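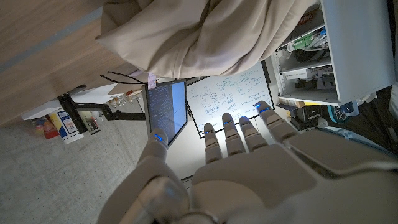
The thing I wanted to know about the Costigan hand was whether a person like me could live with it. I run a small repair and prototyping shop in Prurnville, I have bills, and I'd been burned before by a gadget that did one beautiful trick in the sales video and then sulked on my bench for a year. So when the company offered a month's trial of its hand, with phone support thrown in, I said yes before they finished the sentence. The first thing I fell for was the lights. There's a little blue one in every fingertip and another in the thumb, so even with the fingers stretched straight up, side by side, you know exactly where each tip is. I thought that was pure decoration. By the second week I was steering by them.

Let me back up to the unpacking. The hand comes in two cartons, one for the hand and wrist, one for the control box and a fat bag of cables, and the printed guide runs to 22 pages. I read all of them, with coffee, at six in the morning, and I'd say four are useful. The rest is safety language and a long section on mounting it to arms I don't own. If you already have the Livis arm, as I do (bought used, and still my favorite purchase in years), you want the adapter plate, and the adapter plate is extra. I wish they'd put that on the front of the brochure. It's on the back, in gray type.

Bolting the hand to the arm took me most of an afternoon. The bolts were fine. The cable was the trouble. It has to run along the forearm with enough slack for the wrist to turn, and my first try had so little that the wrist stopped short on every left twist and the software threw a warning I couldn't make sense of. I called support. A very patient voice asked me to send a picture, then told me to give it another finger's width of slack at the elbow. Fixed! I got through to a human in under five minutes every time I called, and I called a lot.

Now the money, and I know some of you skipped down here. Costigan doesn't sell this hand outright to small shops. You lease it for 860 dollars a month, and that covers the hand, the software, the support line and a swap if something breaks that wasn't your fault. The adapter plate is another 113, paid once. For a hobbyist that's silly money. For a shop that would otherwise pay somebody to sit and sort small parts into trays, it starts to look like a real conversation, and I had that conversation with myself more than once while doing dishes.

So what did I do with it? Mostly picking and placing. I had a job in from a customer over in Stundham, a run of little plastic housings that had to be lifted out of one tray, turned over, and set down in another. It's dull work and it makes my neck hurt. I taught the hand by moving it through the motion myself, which you do in a mode where the joints go soft and follow you. That part is lovely. You hold the back of the hand, you walk it through the grab, you press a key, and it remembers. My first routine took 40 minutes to teach and it was terrible — the hand came down on the housings like a dropped book. The second one took less time and was better. By the fourth I was getting smug.

The full run was 720 housings, and I let the hand do the whole thing over two days with me in the room. It dropped a few. It also picked up two at once now and then, pinching a second one along with the first, and it had no idea it had done so. This is my biggest complaint. The fingertips can feel that they're touching something, and they're gentle about it, but they can't tell one thin plastic part from two thin plastic parts stacked together. Support suggested a wider gap between rows in the tray. That helped, though it meant I had to load more trays, and loading trays was the job I was hoping to get out of.

Where the hand shines is on odd shapes. I have a two-jaw gripper that cost me a fraction of this and is great on anything square. Give it a bottle on its side, or a screwdriver, or one of those awful round knobs with no flat edge, and it fumbles. The Costigan hand just sort of wraps itself around things. I spent an entire evening handing it stuff from my junk drawer. Tape roll, yes. Wooden spoon, yes. A lemon, yes, and without bruising it! A set of keys, no, never, not once.

The software deserves its own grumble. It runs on a regular computer, it hasn't crashed on me, and the main screen is clean enough. But anything past the basics drops you into a text window, and suddenly you're typing commands with dashes in them. I can manage that. My sister, who helps out in the busy season, took one look and went back to the packing table. If Costigan wants shops like mine, it needs to get the grip force setting out of that window and onto a slider. Grip force is the thing I changed most, sometimes ten times in a morning.

A word on noise, as my shop shares a wall with a dentist. The hand itself gives off a light whir, quieter than my old desk fan. The arm is louder than the hand. I never got a knock on the wall.

And the lights, back to those. You can have them off, dim or bright, and I'd assumed off would be my setting. Then I tried teaching a reach into a deep bin, where my own arm was blocking my view, and the blue tips were the only part I could make out down there. I could see the thumb was too far out before it touched anything. I've left them on dim ever since.

Am I keeping it? I've signed for three more months, through the busy season, with the same adapter plate and the same complaints. I have a batch of glass stoppers coming in that my two-jaw gripper can't hold at all, and I want to see how the hand does with those before I decide on a longer lease. If you're mostly moving boxes and blocks, save your money and get the cheap gripper. If your bench looks like my junk drawer, call them and ask for the trial, and ask about the plate while you're on the phone.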